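# What is a bag made of, if it isn't sewn from cloth?

I have a drawer at home that is full of bags. Shopping bags, a bag from the shoe store, a bag inside another bag (I bet your house has one of those too). One rainy afternoon I pulled them all out and started feeling them, one by one, because I wanted to know why some felt like a shirt and some felt more like thick paper.

Let's start with the shirt kind. Cloth like that is **woven**. If you look very closely, you'll see threads going up and down and other threads going side to side. They go over, under, over, under, just like a paper place mat you might have made in school. I tried to count the threads in my old canvas bag and gave up at 300, with a headache!

Now for the paper kind. It's called **non-woven**, and it has no over and under at all. Imagine dropping a huge handful of hair-thin plastic threads on a table so they land every which way. Then you press them with something hot, and little spots melt and stick together. Cool it down and you've got a sheet. No loom, no knitting needles.

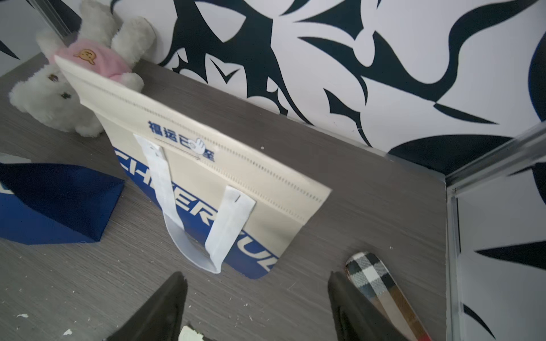
You can find out which kind you've got with your eyes and your fingers. Rub it. Woven cotton feels soft and a bit bumpy. Non-woven feels dry and a little stiff, and lots of it has a pattern of tiny dents, which are the spots where the threads were pressed together. Then look at a raw edge. Woven cloth lets go of its threads and gets a fringe. Non-woven doesn't, so a factory can cut out handles as flat strips and fasten them on without folding the edges over.

The top of a bag usually does get folded, though. That fold is called a **hem**, and it makes the opening stronger, so it doesn't rip when you grab it in a hurry.

I wrote to a bag factory called Plastton, over in Kenlow, to ask how many they make. They told me 2,721 in a morning on one machine. I had to read that twice. The printing goes on while the sheet is still flat – big letters, stripes, cartoons, whatever the store asked for.

So is it good to have so many? Well, a bag like this is plastic, even if it feels like cloth, and it takes a very long time to break down. The trick is to use the same one again and again. My green one from the market in Brarside has been going since last November, and the only thing wrong with it is a jam stain.

**Try it yourself:** find 2 bags at home, one woven and one non-woven. Put a drop of water on each and watch. Does it soak in, or does it sit there in a little bead? Write down what you see, and then try it with a paper bag too.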